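Forum: Manipulation hardware > End effectors and hands
Thread: Five-finger hands vs. parallel jaws for countertop work

tarsal_nine
Monday

We have been comparing end effectors for a beverage station task set at the Nikville bench. Two candidates: the Iretti five-finger hand (both arms) and the Sezer parallel jaw with the long pads. Same arms, same head camera, same controller. The controller is a Flelow running the joint loop at 500 Hz. Each hand got 62 attempts per subtask, teleoperated, two operators alternating.

The subtask that separates them most is handling a ribbed drinking glass on a metal drip grate. With the jaw you approach from the side and close on the wall. The five-finger hand gives you the option of coming in from above and putting the thumb across the rim, with the other hand low near the base.

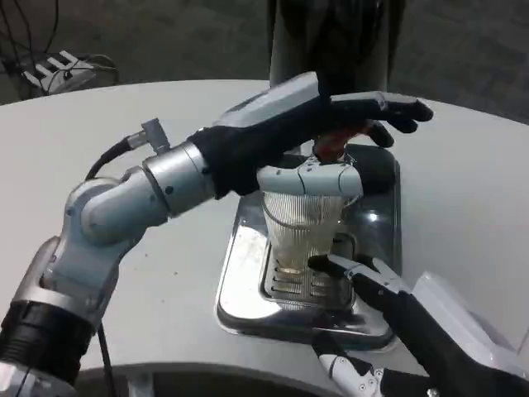 Left hand over the rim, right hand at the base. Glass is on the drip grate.

Numbers so far: the jaw is faster on every single-object pick. The hand is slower but gives us fewer aborted attempts on anything that needs two contacts at different heights. I am leaning toward the hand for this station. Looking for reasons I am wrong.

quillback
Reply to tarsal_nine

Reason one: thumb contact on a rim is a bad habit to train into a policy. The load goes into the edge of the glass, and your thumb links are hard plastic by the look of it. A side grasp with compliant pads spreads that out. We ran long pads on tapered glasses and the only real problem was pad angle. Shim the pads to match the taper and the slip goes away.

Reason two: cost of spares. Count tendons before you count aborted attempts.

tarsal_nine
Reply to quillback

The rim contact is fair. Operators drift into it when the palm comes in high, and I would filter those episodes before training. On the taper, we have three glass shapes in the set and they do not share an angle, so a fixed shim helps one of them.

No tendon failures yet. The hands were new in September, so that says little.

ohmwright
Reply to tarsal_nine

What is the head camera doing during that approach? On a top grasp the hand's back plate sits between the lens and the contact. I can see the thumb on the rim in your shot but the fingertips are mostly black on black. If the policy is getting only that view, you are asking it to learn contact from wrist pose.

Also, the drip tray is a mirror. Our depth stream on polished steel was unusable until we masked the tray out entirely.

tarsal_nine
Reply to ohmwright

Head RGB only for this comparison, no depth. Wrist cameras are on the list. Agreed on occlusion. The pale fingertip on the lower hand is much easier to track than the black ones, and we are considering light-colored tips on all digits.

For quillback, the second subtask is the one where I could not get the jaw to behave. It is a round wire-mesh strainer basket, presented in front of the chrome spout on the coffee grinder. The jaw has two contact lines on a round mesh wall and the basket pitches about them as soon as you move. With the hand you can run a finger horizontally underneath and carry it from below. 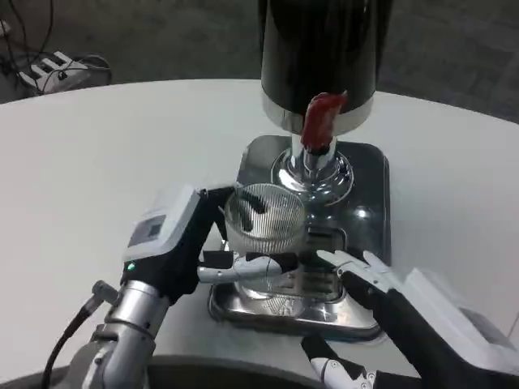 Subtask settings, as requested by PM

Arms: same pair for both end effectors, remounted and recalibrated between blocks.
Controller: Flelow, 500 Hz joint loop, no force feedback to the operator.
Speed cap: 182 mm/s at the wrist inside the station area.
Grip current limit: 2000 mA per hand, shared across fingers. The jaw ran at the same limit on its single motor.
Abort rule: operator calls it, or any contact with the grinder above the base plate.

quillback
Reply to tarsal_nine

Equal current is not equal grip force. One motor at 2000 mA against several sharing it is not a comparison I would publish. Normalize by measured force at the pad.

On the basket I concede the pitch problem for stock pads. A V-groove pad would give you four contact lines. I would still try it before buying a second pair of hands.

tarsal_nine
Reply to quillback

Correct on the current. I will put a load cell between the pads and rerun the jaw block at matched force. V-groove pads can be printed here, so they go in the same block.

ohmwright
Reply to quillback

V-grooves on mesh will snag — we tried it on a fryer basket and the wires caught the pad lip on release. Round the lip over or line it with something slick. And log release time separately from grasp time, that is where ours lost.

tarsal_nine
Reply to ohmwright

Release time is in the logs already but I had it lumped with retract. Splitting it now. Will post both blocks in this thread once the pads are printed.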